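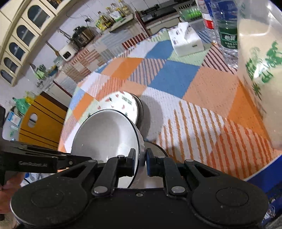
About Girbridge

Girbridge is a small test shop for robot grippers, arms, wrist cameras and the controllers that run them. We buy or borrow the hardware, put it through the same set of jobs, and write down how it did. Our customers are mostly people who need to choose between two or three tools and don't have the time or the floor space to try them all.

We work out of the second floor of the Kasprzak building in Drultbridge. There is a bench room, a small machine shop, and an office with too many cable drawers. We also do a good part of our testing in ordinary kitchens and dining rooms.

What we test

Most of our work is on two-finger grippers, both the kind that bolts to an arm and the kind a person holds by a handle. We also take in three-finger hands and suction tools, but the two-finger jobs make up most of the calendar.

For arms, we look at reach, repeatability, how they behave close to the edge of their range, and what happens when the payload is off center. For cameras, we check how much of the fingers stays in view, how the picture holds up near a bright window, and whether the mount shifts after a long day. For controllers, we measure delay and write up the setup from the first power-on, including every place where the manual was wrong.

We do not test full mobile robots. We get asked a lot, and we refer those jobs elsewhere.

The house set

Our standard list has 79 household objects on it. Bowls, mugs, lids, spoons, folded cloths, tissue boxes, bottles at different fill levels, bags of rice. We bought most of it at regular stores in town, and when something breaks we replace it with the same item if we can find it. If we can't, the change goes in the log and the old results for that item are marked.

Bowls get more time than anything else on the list. A glazed rim is thin, hard and slick, and the two sides of it don't run parallel, so the fingers have to meet it at different angles. We run each gripper with one finger inside the bowl and one outside, with the bowl sitting flat and with it tipped up on its edge. We do this on a bare table and again with a tablecloth. Cloth changes the results more than most people expect, mainly when the bowl starts to roll.

A basic gripper comparison is 400 grasps per tool. The longer version is 2000, with the finger pads checked for wear at set points along the way. We use the same operators for every tool in a comparison, and they switch tools in a fixed order so that nobody gets all of their practice on one of them.

Hand-held and arm-mounted

Hand-held grippers are useful to us because they separate the fingers from the arm. If a person can't pick up a lid with a given pair of fingers, mounting those fingers on an arm is unlikely to help. We usually start there and move to the arm second. The two sets of numbers are reported on separate pages and we don't average them together.

Pillolell

Pillolell is the logging software we wrote for our own use. It records finger opening, the operator's notes and the result of each grasp, and lines them up with the video. Clients get a copy of their own files in plain formats. You don't need Pillolell to read them.

How a job runs

You send us the hardware or tell us what to buy. We agree on the objects and the number of grasps in writing before anything starts. A basic comparison takes three weeks from the day the last tool arrives. The report includes every failed grasp, sorted by object, along with the video. You can visit while your test is running, but please let us know a few days ahead.

We don't take sales commissions from hardware makers. When a maker pays for a test, the report says so on the first page. Makers can read a draft and point out errors of fact, and they have no say in the results.

So far we have finished 37 comparisons. Some are private. The ones we are free to share are on the Reports page, newest first.

Visiting and shipping

The office is open from 8:30 a.m. to 5 p.m. Deliveries go to the loading door at the back of the Kasprzak building, and the freight elevator is to the left as you come in. Please mark boxes with your job number and pack batteries separately. We are closed for two weeks in August, and hardware that arrives during that time will be checked in when we reopen.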